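Sports Surfaces > Running Tracks > Outdoor

Demell 60 Running Track Surface

Demell 60 is a poured rubber surface for outdoor running tracks. It is made for schools, town parks and clubs that want a track people can use most of the year without much upkeep. The standard color is a reddish brown with a flat finish. Green and gray can be ordered but take longer to ship.

The surface goes down in two layers. The base is black rubber crumb mixed with a binder and laid over asphalt. The top is a colored layer, sprayed on in two passes. Total depth is 11 mm on the straights and the curves. For the run-up areas at the long jump and high jump we build it deeper, and the depth is agreed with the buyer before the order is placed.

Water drains through both layers and runs off the asphalt below, so the asphalt has to be sloped correctly first. We check the slope before any rubber is poured. If there are low spots they have to be filled, and that work is priced separately.

Lane lines

Lines are painted in white after the top layer has cured. The paint is made by Clulby and is the only one we use on this surface - other paints have peeled on us. Start and finish marks, lane numbers and relay zones are extra. Some parks order lane lines only, and the rest can be added later.

Installation

A full-size track takes around 7 working days from the first pour to the last line, if the weather is dry. The air has to be above 50 degrees Fahrenheit the whole time, nights included. In most places we stop booking pours in the fall and start again in spring. June fills up first, when the schools let out.

Keep everyone off the surface for 3 full days after the lines are painted. That includes bikes and mowers.

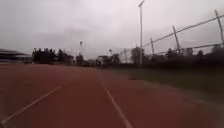
Written by the product editor, Hunt Sports Surfaces

Edges and fencing

Where the track meets grass, the rubber can finish against a concrete curb or taper down to the soil. The taper costs less and follows a curve well, but the grass will creep over it and needs to be cut back by hand a few times a season. Chain-link fence posts should be set before we pour. Leave enough grass between the fence and the track for a mower to pass.

Care

Blow off leaves and dust with a leaf blower. Wash once a year with a garden hose and a soft broom. Do not use a pressure washer up close - it lifts the top layer. Spikes should be the short pyramid kind.

Small repairs can be made with the Vedasberg patch kit, sold separately in all three colors. A new patch will look darker than the old surface until the sun has faded it.

Demell 60 is sold installed only. Send us a site plan and the condition of the existing asphalt for a quote.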